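Juvari (festival)

Juvari is an annual one-day street festival held in the town of Standside on a Saturday in October. It consists of a walking parade, a street market, a shared meal and an evening concert. The festival is run by the Juvari Association, a membership body that also holds the street trading permit for the day. Attendance at the parade and market is free of charge. Admission to the concert is by wristband.

Contents
1 Name
2 Route and site
3 Parade
4 Market and long table
5 Concert and wristbands
6 Traffic and safety
7 Funding
8 See also

Name

The origin of the name is disputed. The association's own publications derive it from a contraction of the names of two former dance halls in the lower town. A second account treats it as a trade name, taken from a brand of paper streamer sold in Standside before the first festival was held. Neither account is supported by a document older than the festival. The spelling "Juvary" appears on early posters and was dropped when the current logo was adopted.

Route and site

The parade route runs from the bus depot at the north end of Kincaid Street to the grounds of the former Kincaid Mill, a distance of just over a mile. It follows Kincaid Street for most of its length and leaves it only at the rail bridge, where the clearance is too low for tall floats. Vehicles above the limit are diverted by way of Mill Lane and rejoin the parade at the foot of the hill.

The market occupies the closed section of Kincaid Street between the bridge and the mill gate. The concert stage stands in the mill yard, which is fenced and has two public entrances and one service entrance. An earlier site on the river meadow was given up after repeated flooding of the access track.

Parade

Entry to the parade is open to clubs, schools, bands and businesses based in the district. Applications close at the end of June. A limit of 71 entries applies, set by the length of the assembly area at the depot and not by demand. When applications exceed the limit, places are assigned by lot within each class.

Entries are divided into seven classes:

Walking groups
Marching bands
Dance groups
Costumed groups
Motor floats
Hand-drawn floats
Cycles and other wheeled entries

Each entry is given a position number and a start time. The interval between entries is 40 yards for walking groups and 60 yards behind a band. Amplified sound must be switched off between the bridge and the hospital entrance. Throwing sweets or other items from a moving float is not permitted, although they may be handed out by persons walking at the curb.

Judging takes place at a single stand opposite the library. Awards are given by class, and there is no overall winner.

Market and long table

Pitches in the market are ten feet wide and are let in three groups: crafts, information and food. Food traders must show a current hygiene certificate and must bring their own hand-washing station. Generators are excluded, and power is drawn from fixed street cabinets.

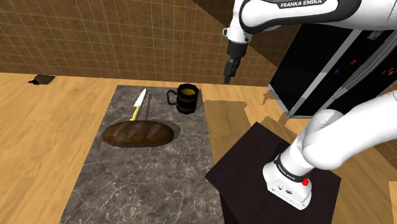
The long table is a shared meal served in the center of the market from noon until the head of the parade reaches the bridge. Trestles are set end to end along the middle of the road, and seating is unreserved. The meal is cold and has a fixed form of bread, cheese, pickles and apples. Loaves are of the long oval type with a dark, diagonally scored crust, and each is set out on a stone slab with a knife laid beside it, so that diners can cut their own portions. Slabs are placed at every fourth seat. The association supplies the bread from a central order placed with bakeries in the town, and other dishes may be added by the street groups that host each section. In the most recent festival the table seated 261 people at one time. Knives are counted out and back by section hosts, who also clear the trestles before the road is needed for floats.

Concert and wristbands

The concert begins at 6:30 pm and must end by 10:30 pm under the terms of the site license. Wristbands are sold in advance in two types, standard and family, the latter covering two adults and up to three children. Advance buyers receive a printed voucher, which is exchanged for a wristband at the library or, on the day, at the mill gate. Bands are of woven fabric with a one-way plastic closure. A damaged band is replaced only if the closure is intact.

Re-entry is allowed until 8 pm. Glass containers and folding chairs are not admitted to the yard.

Traffic and safety

Kincaid Street is closed to vehicles from 7 am. Bus services are diverted by the ring road, and a temporary stop is placed at the depot. The event plan calls for 191 stewards, split between the route, the market and the yard.

Funding

Income comes from pitch fees, wristband sales and sponsorship. The main sponsor is Sindorex, a local packaging manufacturer, whose agreement covers the stage and the sound system. Parade entry is free for schools.

See also

Kincaid Mill
Standside Winter Market
Street party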